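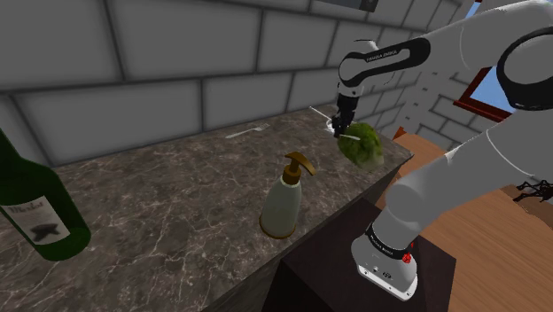 Franka Emika arm and a head of lettuce, kitchen countertop

The Kudberg Crossing: A River Border and the Treaty That Moved It
Paperback, Lukáč Press
Also sold as an e-book

When the river at Kudberg shifted its bed, 11 villages found themselves on the wrong side of an international boundary. Both governments claimed them. The dispute ran for over 51 years, through two changes of regime in the capital and a failed round of arbitration at Bisach, before a treaty settled the line.

This book follows the case from the first survey to the final exchange of land. It draws on court filings, newspaper coverage from both countries and the minutes of the boundary commission, which were closed to researchers until recently. The chapter on the Bisach talks is the longest and can be read on its own.
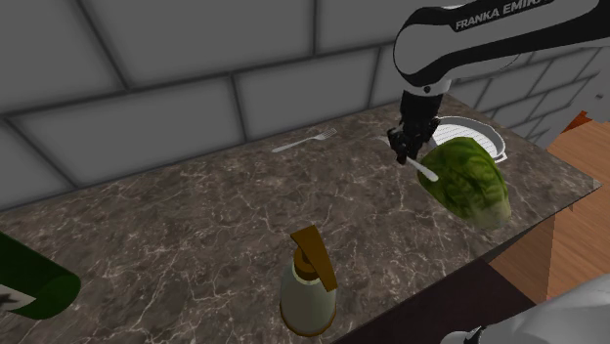 Readers who own the first edition should note that the maps have been redrawn in colour and the chapter on the citizenship rulings is new. The index has been redone as well -- the old one left out most of the village names.

Contents: 6 chapters, 2 fold-out maps, treaty text in full, notes, bibliography, index.

Format and delivery
Paperback, sewn binding. Maps are folded into a pocket inside the back cover. Orders are sent from our Clavow warehouse. Stock of the new edition arrives in October and pre-orders go out first.

Class sets are available to schools and universities at a discount. Please ask for a quote before ordering -- the discount can't be applied afterwards.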